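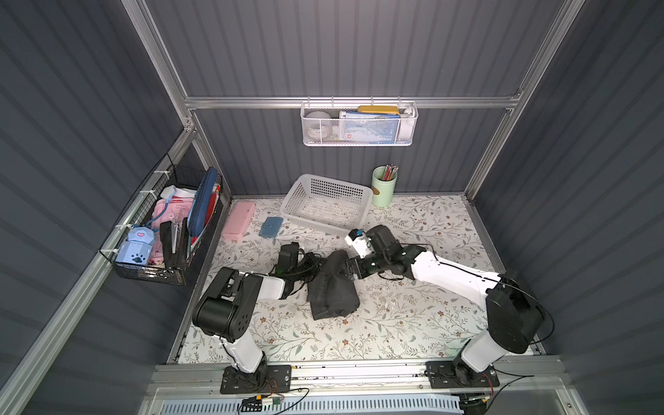

Mandla Nkuna replied to yesterday's post to ask whether you can really get into the habit of ironing less without looking as if you slept in a hedge. Yes, Mandla, you can! I've gone from doing the whole basket to doing 2 shirts, and my mother hasn't said a word yet.

It all began on holiday in Folladon, where the flat had no iron and I sulked for an evening and then rather forgot about it. Everything went on hangers by the open window and looked perfectly decent by breakfast (well, decent enough for a walk and a bun).

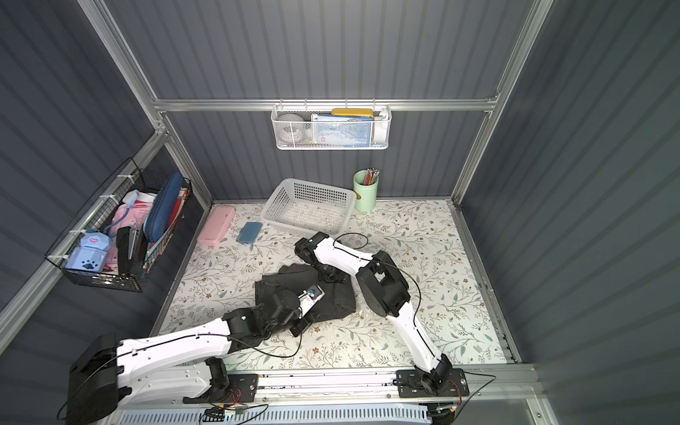
Dark grey cloth, leafy mat.

Linen is another matter, I know. Hildegard Grube swears by folding it while it's still a bit damp - and she has over 100 napkins, bless her, so I'm inclined to listen.
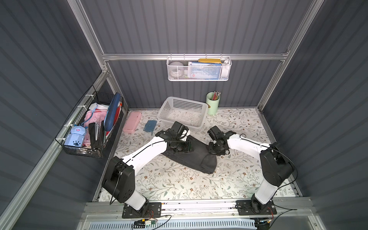
Black cloth, crumpled.

Next I want to tackle bed sheets, which I've ironed since I left home and am oddly fond of doing with the radio on. Do you iron yours? Pillowcases count!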